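Folding demos: leader arms or VR controllers?
Forum > Manipulation > Teaching by demonstration
Started November 12, 2024

plerkell_dan
I have two arms on a table and I'm going to start recording demos of laundry folding. T-shirts only for now. I can drive them two ways: a pair of leader arms I move by hand, or VR controllers mapped to the grippers. I have 10 practice episodes on each and can't decide. The leader arms feel better but my shoulders hurt after half an hour. What are people using for cloth?

mossback
Leader arms, no question. With cloth you need to feel where the elbow is going. On controllers I kept running the wrist into a bad pose halfway through a fold and the solver would swing the whole arm to get out of it. Every one of those episodes went in the trash.

wy_tseng
I disagree with that, at least as a blanket rule. We used controllers for all of the towel work and the data trained fine. The jumps mossback describes come from a bad workspace setup. Move the bases apart a little, limit the wrist range, and they mostly go away. Leader arms have their own problem – people get tired and the last hour of the day is sloppy.

mossback
Towels are rectangles. Try a shirt with the collar bunched up and a sleeve underneath and tell me again.

wy_tseng
I have tried it. Slower, yes. Still usable.

Cevato
Whichever you pick, write down your fold before you record anything. We had three operators and three different folds. One did sleeves first, one folded the shirt in half and then did the sleeves, and one changed his mind depending on how the shirt landed. We collected nearly 2,000 episodes and the policy would reach for a sleeve, stop, and go back to the hem. Retrained on only one person's episodes and it quit hesitating. That was a lot less data and a better result.

plerkell_dan
That is useful. I've been doing it differently every time depending on how I dropped the shirt. So should the starting position be the same every time too?

Cevato
No. Vary the start, keep the method. Drop the shirt from a foot up and fold from wherever it lands. If you only record from a neat flat start it will have no idea what to do with a lump.

stiltov_user
Partly agree. I would do the first 200 with a fairly tame start, check that the policy learns the fold at all, and then get messier. If you start with full chaos and it fails, you don't know if the problem is the data or your cameras or your calibration.

Cevato
Fair. We did skip that step and paid for it.

mossback
Also, dark shirts. If your table is dark as well, change one of them. I spent a week on a navy shirt and a walnut-colored bench before I looked at the actual camera feed and realized I couldn't find the hem in it either.

wy_tseng
Agree with mossback on this one. Watch the camera feed while you drive, too. If you're looking straight at the table you will use things the robot can't see, and it can't copy that.

plerkell_dan
OK. Going with leader arms for now, same fold every time, sleeves in first. Black shirt on the brown table. 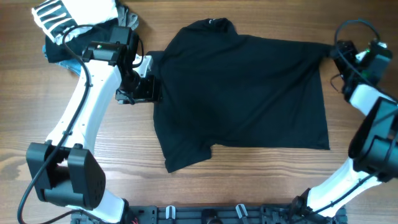 stiltov_user
Should failed grasps be cut out of a demo before training?

Cevato
Keep them if the operator recovered and finished the fold. A missed pinch followed by a clean second try teaches the policy what to do when it misses. Throw out the episode if the operator gave up, or sat there for several seconds thinking.

mossback
I cut all of them. Mine learned to miss on purpose.

Cevato
How many did you have in there?

mossback
Too many, probably. More than half the episodes had at least one.

Cevato
Then that's the operator. Practice more before you hit record.

wy_tseng
For the shoulder pain, raise your chair and stop every 5 episodes. I'm Wing-yan Tseng on the Su channel if you want our operator checklist. It was written for controllers but most of it carries over.

plerkell_dan
Sent you a message. I'll post again when the first 200 are done.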